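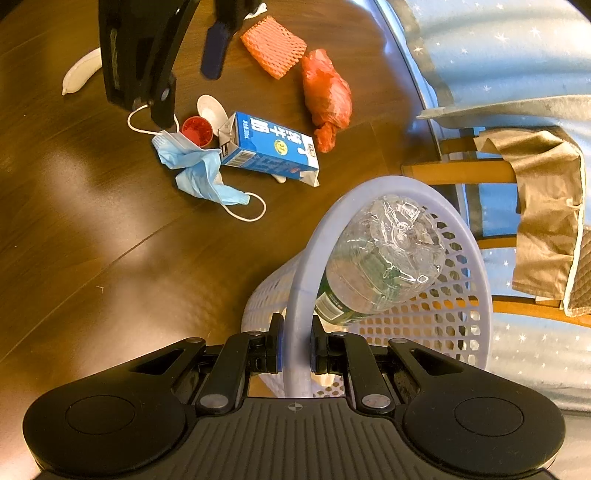 The Honix is a light plastic basket with a swing handle, sold for laundry and used in most homes for everything else. It holds nine liters, weighs 273 grams and has sides made of small hexagonal openings, so air gets in and you can tell what's inside without tipping it out. The color shown is light blue with a lavender-blue handle, with a crushed water bottle inside, label still on. Plenty of buyers use the Honix for recycling and floor pickup and never put a sock in it.

**Item number:** 3007
**Made by:** Plurgate
**Capacity:** 9 liters
**Weight:** 273 g
**Body and handle:** plastic
**Sides:** open mesh, hexagonal pattern
**Assembly:** handle snaps on, no tools

## What it's for

The Honix is sized for one person's small wash or one room's worth of clutter. It will take a set of gym clothes, a few hand towels or a week of socks and underwear. It won't take a set of queen sheets. If you need a full-size hamper, look at the Dzene, listed farther down.

For recycling, it works best as a carry basket between the house and the bin outside. Empty bottles and cans go in as they are. Crush plastic bottles first and you'll fit more. Rinse anything that held milk, juice or soda and let it drain in the sink, because the mesh doesn't hold liquid and a half-empty bottle with a loose cap will leave a trail down the hallway.

For picking up a floor, set the basket down where the mess is and move it along as you go. Scraps of paper, wrappers and toys can all go in together and be sorted at the end. Very small things, such as pins, beads and loose screws, can get through the openings. Put those in a cup or a bag.

## The handle

There is one handle, and it arches over the top from the rim. It swings down to either side when you want to load the basket or stack it. Lift with the handle upright and centered. If you grab it off to one side, the basket tips toward you, and light items on top can slide out.

The handle comes off. Press the end inward where it meets the rim, pull it free, then do the other side. To put it back, push each end in until it clicks. Tug on it once before you load anything heavy. The handle is rated for six kilograms. Wet towels get there faster than you'd think, so carry those in two trips.

Replacement handles are sold singly. They come in lavender-blue only, whichever basket color you have.

## Use on floors

The bottom edge is smooth and won't mark sealed wood, tile or vinyl in normal use. Sweep up grit before you slide the basket across a glossy floor. A grain of sand caught underneath will scratch the finish, the same as it would under a chair leg. On waxed floors, lift the basket and carry it.

Don't leave damp laundry sitting in it on bare wood. Water runs straight out through the mesh. Use it in the tub or the shower for drip items, or put a tray under it. The Ernau tray fits the base and has a raised lip all the way around.

## Cleaning

Rinse under a faucet or outside with a hose. For sticky spots, use warm water, dish soap and an old toothbrush. The corners of the openings collect lint if the basket is used for laundry, and a dry brush gets it out more easily than a wet one. Wipe the rim and both handle joints, then stand the basket upside down to dry.

- No dishwasher. The heat bends the rim.
- No bleach on the handle. It fades in patches.
- Keep it away from heaters, stove tops and dryer vents.

Long stretches in full sun will make the plastic brittle. If you keep yours on a porch or balcony, put it in the shade.

## Stacking and storage

Baskets of the same size nest with the handles folded down. Don't force them. If two get stuck, run warm water over the outer one and twist gently.

## Goes with

**Dzene hamper.** The tall one, with two side grips and a lid. Same mesh pattern.

**Ernau tray.** A shallow drip tray for the Honix. It also works under boots.

**Honix handle.** Spare part, sold singly.

## Buyer questions

**Can I hang it from a hook by the handle?**
Yes, for light loads. Use a wide hook so the weight doesn't sit on one point. Hooks with a sharp edge will cut into the plastic over time.

**Does a trash bag fit inside?**
A small bathroom bag does. Fold the top over the rim and under the handle joints. Most people skip the bag for bottles and cans.

**Will bottle caps fall through?**
No. A standard water bottle cap is larger than the openings. The torn ring off the neck can poke through sideways, so check for those.

**Is the handle on the left or the right side?**
Neither. It crosses over the middle and folds both ways.

**Can a child carry it?**
A child can carry it with a light load. Don't let children sit or stand in it. The sides flex and the basket will tip.

## Returns and spare parts

Unused baskets can be returned with the paper band still around the rim. If a handle joint arrives cracked, send a photo of the joint and the item number to Pui-shan Poon at the Plurgate parts desk, and a new handle will be mailed out. You don't need to send back the old one.

Page last updated December 15, 2025.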